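Notebook – pick and sort bench, Plermont site
July
Stuart Entwistle

Morning, started late. Naylor kit line was down for a label jam so I had the bench to myself until 9:30, then everyone at once wanting to know when they get the tubs back.

Where we are. The arms do the snack part of the kits, the people do the rest. Snack part is the bit that everybody hated – reach, grab, drop, reach, grab, drop, 3,000 bars on a heavy day. Wrists. Two people on day shift have asked to stay off it for good and I'd like to be able to say yes to that before the fall.

Ran 86 picks before lunch off mixed bins. 18 needed a hand. Same story as last time, mostly doubles (two wrappers come up together) and a few where the fingers closed on the crimped end and the bar swung round and hung up on the rim. Stacked bars go much better than heaped ones. Obvious I guess but now I have it written down. Question is who does the stacking, bc if a person has to lay them flat for the robot then we have just moved the wrist problem six feet upstream. Do NOT let this get decided by accident.

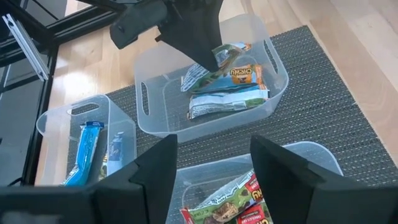

Dropped the closing speed after lunch and the doubles got better, didn't log it properly, redo tomorow with a tally sheet. Slower close also means fewer crushed bars. Chewy ones forgive a lot, they just bend. The crumbly kind don't and the customer does open the kits and look.

Also tried coming in straight down vs on a tilt. Tilt is nicer for anything leaning on a wall of the bin, straight down is nicer for the middle of a heap. Want it to choose. Currently it's me choosing, with a keyboard, so not really automation yet.

People stuff, because it never gets into the Dresier report and it should:

– Line lead's job has changed the most and no one rewrote it. She used to watch six pairs of hands. Now she watches four, plus a status light, plus she is the one who gets called when it stops. She wants to be shown how to clear a stop herself without ringing me. Fair. Half an hour of training, maybe less. My job to set up.

– Noise complaint. Not loud, but the arm makes a little whine when it holds position and if you stand next to it for a shift you go nuts. Try parking it lower between picks.

– Packers have started sorting the odd bars into their own bin before it starts, with no one asking. Helps the pick rate, wrecks my numbers. Told them keep doing it but tell me. Should they be getting time for it on the sheet? I think yes. Ask.

– One of the night guys asked me straight out if this is his job going. Told him what I was told, which is that hours are held through the pilot and nothing is signed past that. Didn't love saying it. He'd prefer a straight answer and so would I. Need Trukia and the site manager in the same room.

Bench things. The mat is good, bins slid all over the place before we had it. Clear bins are a pain for the depth reading, get ghost edges off the walls when the sun comes across the floor in the afternoon. Price up opaque ones same size. Packers like the clear ones though, they can see what's low from across the room without walking over. So maybe tape on the inside walls first, leave one side open. Cheap, try it.

Handle cutouts – finger tip went into one around 2:15 and lifted the bin an inch. Stopped itself fine. Add keep-out at the handles.

Tomorrow: tally sheet, slow close again, tape on 2 bins, training slot for line lead, chase Trukia re meeting. Spare finger pads still not here, third time asking.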